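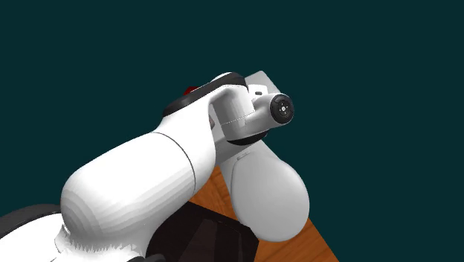 24 Mar 2024

Second-leg model, Nulten v Kozan. Kozan lost the home leg by one and Vasilică's spreadsheet still gives them a 68 percent chance of going through. I don't believe it. Reran with 2000 draws and got the same figure, so at least the code is doing what he told it to. What he told it is another matter.

Suspects:

- Away form is taken from the last 9 matches, and 4 of those were against sides already knocked out. Dead games. Somebody should weight them down or drop them.
- The "comeback factor" column. Anca Ghiță asked where it came from and V. Iordache said December's group games. That's a tiny sample and it includes the abandoned match at Ploso.
- Nulten's keeper is suspended for the return. Not in the inputs at all.

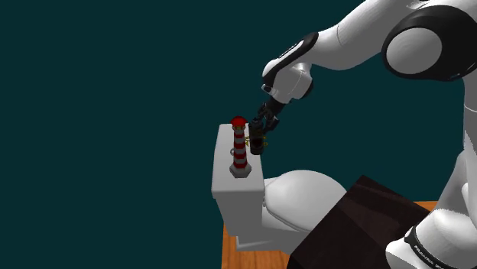 *Arm at the cistern, with the striped lighthouse model standing on top.*

Took the comeback column out and the number dropped below evens. Put it back, up it went. So one column is carrying the whole forecast, and it's the column I trust least.

Anca wants to send the preview to Merkex tonight. I'd hold it until the dead games are sorted. If it has to go, print the range and leave the single number off.

To do: ask Vasilică for the raw away results. Check whether extra time is counted as a draw.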